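Indthorpe Public Library Board
Minutes, July 20, 2021

1. Call to order
Khanyisile Steyn called the meeting to order with a quorum present. The June minutes were approved as written.

2. Summer reading
Enrollment stands at 95 children. The Board approved $400 for prizes.

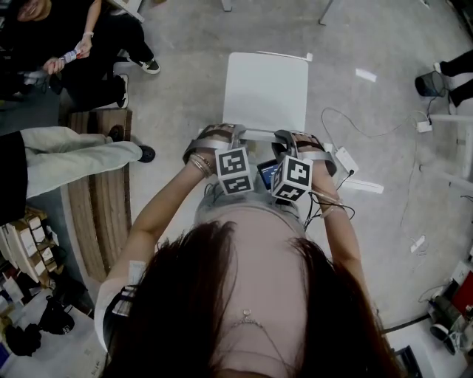 3. Roof repair
Bids were received from Stitano and Guerreiro. Motion to accept the Guerreiro bid carried, 3 in favor, one opposed.

4. Adjournment
The meeting adjourned at 8:13 p.m.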